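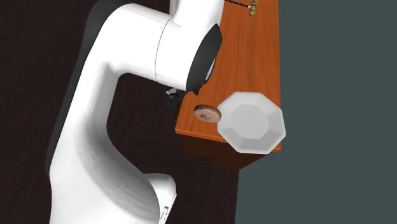
Avomance Tabletop Gripper Comparison

Simulated pick-and-place episodes for comparing finger geometries and arm controllers on small household objects. Version 2, released 1/25/19. Maintained by Thitima Rattanakul.

Contents

The release holds 302 episodes recorded in simulation over 16 object layouts. Each time step is stored with 18 fields, listed in fields.txt. Rendered colour frames are kept in a separate archive so the state logs can be downloaded without them.

There is no real-robot data in this release. Results on hardware should not be inferred from it.

Scene

A single fixed-base white arm works over a chest of drawers with a wood-grain top. The chest has four drawers with bar handles. The drawers stay closed in all layouts and are modelled as one rigid body with the chest, so attempts to pull a handle will load the arm and move nothing.

Objects vary by layout. The set includes a white faceted bowl, a shallow white plate, a light wooden disc with a raised centre knob, a dark brown disc, a closed book, a thin pen and a small brass-coloured item. The book, the pen and the brass-coloured item are distractors and are never commanded targets.

The bowl is rendered from its collision mesh, hence the flat-sided rim. A smoother visual mesh was tried in version 1 and dropped after contact points stopped lining up with the rendered surface.

In some layouts the bowl or plate is placed so that its rim extends past the edge of the top. These are marked overhang=true. A hard push near the outer rim can tip the dish off, and the episode then ends with status DROPPED.

Grippers under test

Roritz: parallel fingers, flat pads, position controlled. Opens wide enough for either disc on its flat face. Tends to pinch the wooden disc by the knob if the approach height is set too high.

Wongsuwan: parallel fingers, narrower pads, force limited. Better clearance inside the bowl. Less tolerant of yaw error on thin objects.

Both grippers are mounted on the same wrist flange. Tool centre offsets are in tools.cfg and must be loaded before replay. Replaying a Wongsuwan episode with the Roritz offset produces finger contact with the top and a long run of joint torque warnings.

Controllers

The reference controller is Nulldale, an impedance controller with a fixed stiffness schedule. A plain joint-position controller is included as a baseline. Controller gains were tuned once, on the wooden disc, and then left alone for every other object. Anyone retuning per object should report those results separately.

Tasks

pick_knob: grasp the wooden disc by its knob or rim, lift clear of the top, hold.

disc_to_bowl: move the wooden disc into the bowl. Release height is logged.

disc_on_plate: handle the dark brown disc at the plate. The disc is held on edge between the fingers, and pad contact is evaluated while it is in that pose. This is the hardest of the tasks for either gripper, as a small error in wrist pitch brings a fingertip into the plate first.

Known issues

Contact between the fingertips and the plate rim can chatter at the default solver step. Halving the step removes most of it and slows replay accordingly.

The light on the robot base is part of the visual model and has no link to the controller state. Do not use it as a status label.

Shadows on the floor differ between renderer builds. Image-based comparisons should use frames from one build only.

The cable model beside the arm has no collision geometry and may pass through other bodies in extreme poses.

A handful of pick_knob episodes logged before August were recorded with the gripper width field in metres instead of millimetres. They have been converted. The original files are kept under legacy and should not be mixed with the rest.

Replay

Unpack the state archive, set the data path in replay.cfg, and run the replay script with an episode number and a tool name. Add the render flag to regenerate colour frames. Depth is off by default. The arm starts in a bent-elbow home pose and the first few steps of each log are the gripper settling, so skip them when computing force averages.

At the plate, check that both fingers straddle the disc and that the wrist stays clear of the rim before accepting a grasp label. 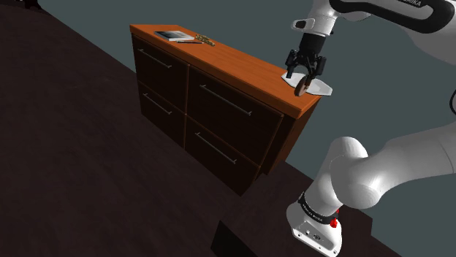
Scoring

An episode counts as a success if the commanded object reaches its goal pose and no distractor has moved past the tolerance in score.cfg. Slips are counted separately and do not cause a fail on their own. Report success by gripper and by controller, with overhang layouts broken out.

Licence and contact

Logs and scripts may be used for research with attribution to Avomance. Object meshes carry their own terms, listed in meshes/LICENCE. Send corrections to Thitima Rattanakul with the episode number, tool name and renderer build.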